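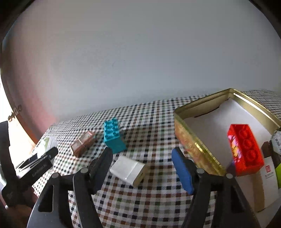
Table with a checked cloth against a plain wall

Unit 7: Generating and Selecting Ideas
Course tutor: Tadeo Riquelme

Purpose of the session
Students will practise two methods of group idea generation and one method of selection. The reading from Lehner should be completed beforehand, as it will not be summarised in class.

1. Silent writing
Each member of the group writes ideas alone for eight minutes before anyone speaks. Groups that begin with open discussion tend to settle on the first workable suggestion - usually that of the most senior person present. Ideas are then read aloud in turn, without comment.

2. Reversal
The group restates its question as the opposite aim. A team asking how to shorten a waiting list would ask how to lengthen it, and then turn each answer round. Weak reversals should be kept until the selection stage.

3. Selection
Ideas are sorted by effort and by likely effect. Members vote privately before the results are shown.

Case for discussion: Stirine
Stirine invited staff at its Gekesham site to submit suggestions for improving deliveries. It received 2,129 entries, of which 1,530 repeated a suggestion already made. Consider how the original question was worded, and how the Tova team might have narrowed it.

Preparation for Wednesday
Bring one question from your own workplace, written as a single sentence. Groups will be assigned at the start of the session.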